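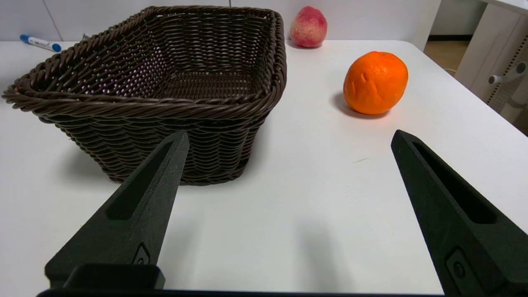 Dark brown basket, one orange.

Back on the market road before 6. Zandberg again, because Nazareno Bortolotti told me the last of the winter citrus goes fast and he was right. Fifteen stalls, most of them selling the same three things. Oranges. Lemons. More oranges.

Bortolotti has grown fruit up the hill at Selton for decades. 2420 trees by his own tally – he walks the rows every December with a pencil and a feed sack to write on. Two frosts this year. Lost the top terrace, kept the rest. "Ugly skin, good juice," he says, and cuts one open on the tailgate before I can get my gloves off.

Prices? Up. Everbody grumbles, everybody buys. The Marchetti packing shed only wants smooth fruit, all one size, so the wrinkled ones come down here in whatever people have at home. Crates, buckets, an old pram.
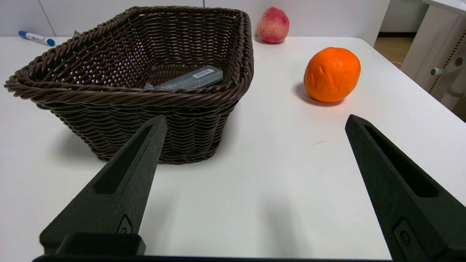 Woven basket with a rope-like rim.

By noon the trucks are gone. Coffee at the Drukorer, standing up, sticky hands. Bortolotti is already talking about replanting the top terrace, lemons this time, his wife says no. Bus back at half past and I nearly mised it.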